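Repair Data Belongs in the Purchase Contract

Public buyers still treat repair documentation as a courtesy. It should be a condition of sale. When Gerndale replaced the control units in its municipal pumps, the supplier delivered 153 units and no schematics. A failed capacitor, a cheap part with printed ratings, then meant a full unit at a list price of 1535 dollars.

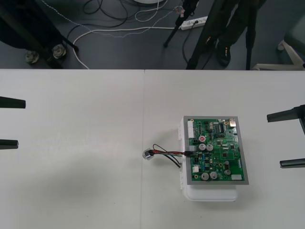 A circuit board on its white plastic base.

The usual objection is that published schematics expose trade secrets. The argument is weak. A competitor with a bench and a week can trace most boards of this class. The restriction falls mainly on the small shop, which cannot bill 50 hours of tracing to one repair.

Cundine takes a better approach. Its tender rules require a parts list, test-point voltages and firmware images, held by the buyer for the service life of the equipment. Forier, which bid under those rules, raised its price slightly — a cost the town recovered in the second year. 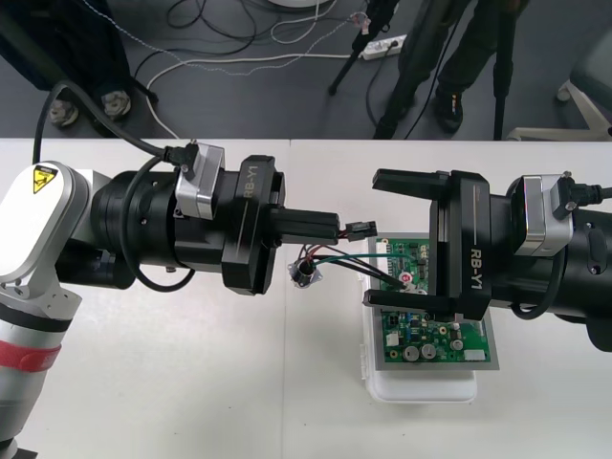

Should the rule cover equipment already installed?
Only at contract renewal. Reopening signed agreements invites litigation, and most service contracts expire before the hardware does.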